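The Yellow Button

The Office of Received Articles occupies the ground floor of the old customs building at Clinby. Its purpose is set out in its charter, which fills one page and hangs in the hall. Any object belonging to a public service that has ended is brought to the Office, placed on the table in the examining room, described in writing, and assigned to a shelf. The public may view the shelves on written request.

The table is the only piece of furniture in the examining room that is mentioned in the charter. It is to be white. It is to be wiped before each article is set down and again after the article is removed. It is not to be painted or polished. Marks that remain after wiping are to be left alone, and the examiner is advised to learn them, so that no mark on the table is ever mistaken for something that came off an article.
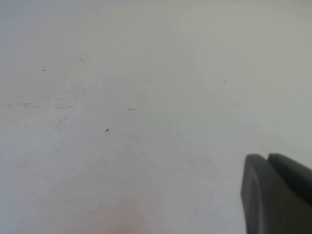 B. Ó Néill
Contributing Writer, Fulitus Quarterly, Fiction Section

When I was appointed examiner I spent my first morning learning the marks. There was a dark speck no larger than a grain of pepper, and near it a short slanting scratch as thin as a pencil line. There were faint smudges lying in a loose row. My predecessor had left a note on the subject in the desk drawer. The speck, it said, had been taken for an insect by two separate inspectors, and I was to be patient with the third.

I held the post for several years before the lift bridge closed.

The bridge had crossed the channel between Clinby and Jemon, a settlement of 200 people on the far side. It rose for boats and came down for everyone else. When the new road was opened to the north the boats had already stopped coming, and the bridge authority resolved to lower the span for the last time and leave it there. The authority was then dissolved. Its papers went to the archive, its boots and raincoats went to the school, and its control box came to me.

The delivery form was dated 9/8/19. It gave the article the number 1085 and described it as "box, bridge, with buttons." Under "Function of parts" the authority was required to list each control and state what it did. Four of the five lines had been completed in a neat hand. The red light showed that the span was moving. The green button raised it. The red button lowered it. The large red control at the end stopped everything at once, and a second sentence had been added to say that it was to be used without embarrassment.

On the line for the yellow button was written the word "Yes."

I returned the form for correction. It came back to me unopened, the authority having no address any longer. Under the rules of the Office, an article with an incomplete form may remain on the table for as long as the examiner considers reasonable, after which it must be shelved with the words "function not established." I had never used those words. I will admit that I regarded them as a kind of stain.

I therefore wrote to the bridge operators. There had been 17 of them over the life of the box, and 6 were willing to come to the examining room and make a statement. I received them one at a time. Each was offered a chair and a glass of water, and the water was kept on the windowsill, away from the table.

The first operator stated that the yellow button sounded the horn. I asked when he had last used it. He said that he had never used it himself, as the boats on his shift had all been familiar with the bridge.

The second stated that there had been no horn. The yellow button rang a bell in the office at Jemon, to tell the clerk there that the span was about to rise. I asked whether the clerk had ever answered. She considered this and said that the clerk had been a quiet person.

The third operator said the button did nothing. It had been supplied with the box. He spoke with great confidence, but I noticed that he kept his hand well back from it throughout the interview, and when I moved the box a little closer so that he could see it better he moved his chair.

The fourth had worked only at night. He told me that on his first shift he had been instructed to press the yellow button once at the start and once at the end, and that he had done so for the whole of his service. He had not been told why and had not asked. On the one night he forgot, nothing happened that he was aware of. He had thought about it often since.

The fifth operator asked if she might simply sit with the box for a while before giving her statement. There is no rule against this. I remained at the desk and attended to other correspondence. After some time she said that the bridge had been noisier than people remembered, and that you could feel it through the floor of the cabin before you heard it. I asked about the yellow button. She said, "Oh, that was for us," and would not enlarge upon it. I recorded the statement exactly as given and she signed it.

The sixth had been the last operator on duty. He was the one who had lowered the span and walked across it to hand in his keys. He gave a full and orderly account of that afternoon, from the weather to the wording of the receipt. When he came to the yellow button he stopped.

"I took it to be a question," he said. "I thought one of the others would know."
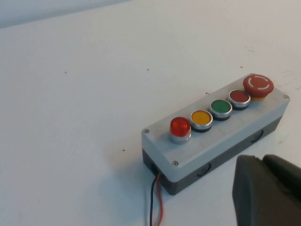

What happens to an article when its function cannot be established?

It is given a shelf in the ordinary way, and its card carries the words "function not established" along with the names of those who made statements. The entry may be amended at any later date if new information is received in writing.

I copied that passage from the Office's own leaflet and sent it to all six, with my thanks. I told them that the period of reasonable delay was coming to an end and that I would close the file in April. I invited them to add anything they wished.

Four of them replied. The first operator wrote to say that he now believed there had been no horn. The second withdrew the bell. The third enclosed a drawing of the cabin, with the window and the stool and the hook for coats, and at the bottom had written that he might have been hasty. The night operator sent a list, in small writing, of the times at which he had gone on and come off duty over his entire career. It ran to several sheets. I believe it was the nearest he could come to telling me how many times he had pressed it.

There remained the matter of testing. The charter permits the examiner to operate an article if this can be done without harm to the article, the building, or the public. The box was joined to nothing. The bridge was down and its motor had been removed for scrap. I could find no ground for believing that any harm might come of it, and I wrote a short memorandum to that effect, signed it, and placed it in the file.

I then did not press the button for nine days.

On the tenth day I stayed after the hall had been locked. I wiped the table around the box, though it had been wiped that morning. I pressed the green button first, for the sake of order, and then the red one beside it. Both moved a short distance and returned. I noted this. I pressed the yellow button and held it down for a moment, which was longer than I had intended, and let it go.

It moved a short distance and returned. I noted this as well.

I have been asked since whether I felt anything through the floor. The question came from the Office's reviewing officer, who had read the statements with more care than I had expected, and it was put to me formally, so I answered it formally. I stated that the customs building stands near the channel, that heavy vehicles use the quay in the evening, and that the floor of the examining room is old.

The reviewing officer asked if there had been a vehicle on the quay.

I stated that I had not gone to the window.

The article was shelved in the second week of April, between a set of ticket punches from the Jemon ferry and the brass plate of the weather station. I wrote the card myself. The rule is clear as to the words that must be used and I used them. But the card has five lines for the five controls, and the rule does not forbid the examiner from copying out what the owner of an article first declared. So the first line gives the light, and the others give the raising, the lowering, and the stopping -- at once and without embarrassment -- and the line for the yellow button says "Yes," in quotation marks, and after it, in brackets, "function not established."

The fifth operator comes to view it now and then. She makes her request in writing, as the public must, and I bring the box down from the shelf and put it on the table for her. She does not touch it. When she has gone I return it to its place and wipe the table, and look over the marks, the speck and the scratch and the rest of them, and enter in the book that they are as they were.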